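饅頭がつぶれた日

双腕ロボットに蒸し器の仕事を教えるとき、いちばん難しいのは何か。力の加減だろうと思っていた。訪ねた先で待っていたのは、もっと地味で、もっと面白い失敗談だった。

朝の九時すぎ、「ムーカー」の実験室に入ると、もう机の上に蒸し器が据えられていた。ムーカーは調理の手前と後始末、つまり並べる、開ける、移す、といった作業を二本の腕にやらせようというプロジェクトである。料理そのものには手を出さない。責任者のアニエラ・ラスコフスカさんによれば、厨房でいちばん人手を食うのは火の前に立つ時間よりも、皿と鍋のあいだを往復する時間なのだそうだ。なるほど、と膝を打ちたくなる。家の台所だってそうだ。

課題は単純に聞こえる。蓋を取って置く。饅頭をつかみ、白い皿へ移す。全部移したら終わり。人間なら箸を持って世間話をしながらでもできる。ところが九月、この作業の通し試験で、ロボットは饅頭を一つ、見事に押しつぶした。しかもそのあと、つぶれた饅頭をつかんだつもりで空の指を皿まで運び、丁寧に開き、何も置かずに戻ってきた。記録には「成功」と残った。

私はこの「成功」の話がたまらなく好きだ。つぶしたことよりも、つぶしたのに気づかず、最後まで礼儀正しく仕事を続けたことのほうが、ずっと深い問題を教えてくれるからである。 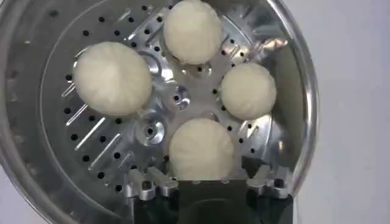
手首のカメラから見ると、蒸し器の中は想像以上に騒がしい世界だ。磨かれた金属は光を返し、穴が並び、細長い溝が走り、真ん中には部品がある。人は饅頭しか見ない。画像処理のほうは、そのすべてを律儀に見る。担当のウルマス・ブトキエネさんは、試験の記録を一コマずつ送りながら、当日の推定値を見せてくれた。饅頭の位置は平面上ではほとんど合っていた。狂っていたのは高さである。金属に映り込んだ明るい部分を饅頭の肌の続きと取り違え、ソフトは饅頭の頂点を実際より14ミリ低く見積もっていた。

14ミリ! 饅頭にとっては致命傷だ。指は頂点の手前で速度を落とすはずが、落とす場所が低すぎた。片方の指が横からではなく上から入り、そのまま生地に沈んだ。

では、なぜ止まらなかったのか。ここからがこの事故の本題になる。ムーカーの腕には、設定した値を超える力がかかると停止する仕組みが二段構えで入っている。制御ソフトの「レニス」が指先の電流を見張り、その外側で腕そのものが関節にかかる力を見張る。二重なら安心、と思いたくなる。だが蒸した饅頭は柔らかい。沈んでいく指にかかる力はあまりに小さく、どちらの監視にも引っかからなかった。安全装置は人と機械を守るように調整されていて、饅頭を守るようには調整されていなかったのだ。

考えてみれば当たり前で、だからこそ誰も表に書き出していなかった。試験前の点検表には項目が11あった。非常停止、可動範囲、ケーブルの取り回し、蓋の置き場所。食べ物の状態を問う項目はひとつもなかった。
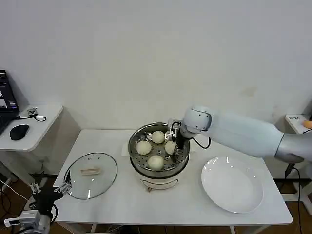 現在の手順では、指は饅頭の真横に下りていったん待つ。この「待つ」が新しい。以前は近づく動作と閉じる動作がひと続きで、途中に確かめる隙がなかった。いまは指が下りたところで頭のカメラと手首のカメラの推定を突き合わせ、高さの食い違いが大きければ引き返す。引き返した回数も残す。開発陣はこれを「出直し」と呼んでいて、実験室では「いま出直した」「また出直した」という声がしょっちゅう飛ぶ。聞いているうちに、こちらまで応援したくなってくる。

もちろん代償はある。動作は遅くなった。四つを移し終えるまでの時間は延び、見学に来た食品会社の人からは、これなら自分でやったほうが早いと笑われたそうだ。それでもラスコフスカさんは速度を戻す気がない。速い機械が間違いを黙って通すほうが、よほど高くつくという考えである。

もうひとつの失敗は、そのあとに見つかった。事故の再現のため、本物の饅頭のかわりに柔らかい代用品を使い、指をわざとずらして閉じさせる試験を繰り返していたときのことだ。指先のあいだに軽くて柔らかいものが挟まると、レニスの「つかんだ」判定が揺れる。つかんでいるのに空だと言い、空なのにつかんだと言う。判定のもとになっていたのは指の開き具合だけだった。硬い部品なら十分な方法で、もともとこのソフトは樹脂の部品を仕分けるために書かれていた。饅頭は、押せば押しただけ縮む。開き具合がどこで止まるかなど、饅頭の気分次第なのである。
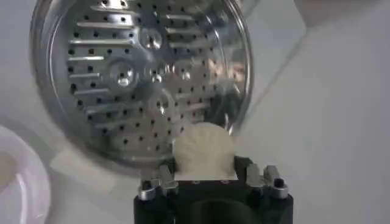 コビナ・ボンスさんは、つぶれたことを責める気にはなれないと言う。彼が問題にするのは、失敗が成功として数えられたことのほうだ。あの一件のあと過去の記録70回分を見直したところ、皿に何も載っていないのに成功とされたものが、ほかに2回あった。どちらも最後の一個で、続く動作がなかったために誰の目にも留まらなかった。数字の上ではほんのわずかでも、この二つを学習に使えば、ロボットは「何も持たずに運ぶ」ことを正しい仕事として覚えていく。それがいちばん怖い、とボンスさんは繰り返した。

この話を聞いて、私は工場の取材で何度か耳にした言い回しを思い出した。機械は言われたとおりにしかやらない。けれども学習で動く腕は少し違って、見せられたとおりにやる。見せる側が見落としたものまで、きちんと受け継ぐ。

直し方は拍子抜けするほど素朴だった。皿を見るのである。指が開いたあと、頭のカメラで皿の上を確かめ、饅頭が増えていなければ失敗とする。触覚センサーを足す案もあり、「トラスティア」という名前までついた試作品が棚で出番を待っているが、まずは見ればわかることを見よう、という順番になった。私はこの判断が気に入っている。高価な部品を足す前に、すでについている目を使う。

点検表も書き換えられた。加わったのは、置く先の皿が空であること、蒸し器の向き、照明の映り込み、それに饅頭の大きさの四項目だ。大きさは思いのほか効くらしい。手で包んだ饅頭には一つだけ妙に大きいものが混じることがあり、隣とのすき間が狭くなる。指が入る幅を前もって決め打ちしていたころは、これも出直しの種だった。
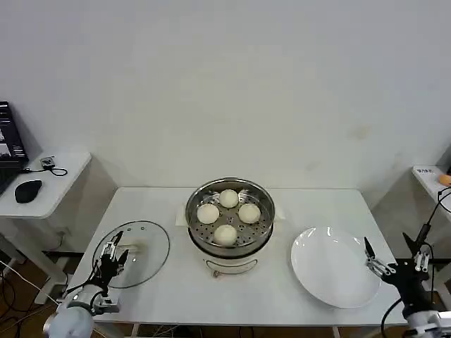
蒸し器の左にガラスの蓋、右に空の皿。二本の腕で饅頭の移し替えに取り組む。

午後の試験を、私は壁ぎわで見せてもらった。一個目、出直しなし。二個目も順調。三個目で腕がすっと引き返し、もう一度下り、今度は横からふわりと挟んだ。饅頭が皿に着いた瞬間、声を上げたのは私だけで、少し恥ずかしかった。四個目は二度出直したあと、時間切れで打ち切りになった。記録は「失敗」。ブトキエネさんはその二文字を見て、うれしそうにうなずいていた。

残る宿題は蓋である。開けた直後の湯気でカメラが曇れば、高さの推定はまた怪しくなる。湯気の中の試験は次の段階に回してあり、いまのところ曇りを検知したら待つ、という決まりだけがある。どれだけ待てばよいのかは、まだ決まっていない。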